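Clomcombe Cricket Association – Scoring Support
Ticket subject: Overnight declaration not accepted; target shown incorrectly on public scorecard
Product: Grero Scoring, tablet edition
Competition: Cabello Shield, two-day fixtures
Status: Resolved
Opened: Saturday, February 3, 2024

Reported by: Evander Ritchie, scorer, Clorkska Cricket Club

Problem as reported

The visiting side declared on their overnight score before the start of play on the second day. The scorer selected "Declare" from the innings menu and received the message "Innings not in progress." The public scorecard continued to list the innings as open. When the home side began to bat, the target was displayed as 17 in place of the correct figure, and the required run rate could not be relied upon.

Initial response – Jean MacAulay, Scoring Support

The scorer was asked to continue on paper and to leave the tablet session open. Closing the session at this stage can cause unsent deliveries to be lost. The scorer confirmed that both paper books agreed at the end of the eighth over.

Findings

The session had been set to "Stumps" on the first evening and was not moved back to "Play" the next morning. The declaration was therefore rejected. The target was calculated from the third innings alone, without the first-innings lead of 100. A similar fault was recorded in October and was closed without a permanent correction.

Steps taken

1. Match state changed from "Stumps" to "Play" by the support desk.

2. Declaration entered against the last ball of the previous day. The system accepted the entry.

3. First-innings lead restored and the target recalculated. The scorer confirmed the new figure with both captains and the umpires.

4. Deliveries recorded on paper entered in order, with 33 runs checked against the batting and bowling totals.

5. Public scorecard refreshed and match page reviewed.

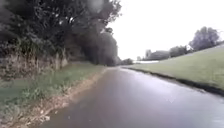

6. Substitute fielder entry corrected. One catch had been credited to the player who left the field.

Outcome

The scorecard now agrees with the paper books. No change to the result or to the points awarded is required.

Follow-up

The fault in the target calculation has been passed to the software supplier under the same reference as the October report. Until a correction is issued, scorers should return the match to "Play" before entering an overnight declaration – even where no further ball will be bowled in that innings – and should compare the target with the paper book before the first delivery.

Mr. Ritchie has agreed to the closure of this ticket.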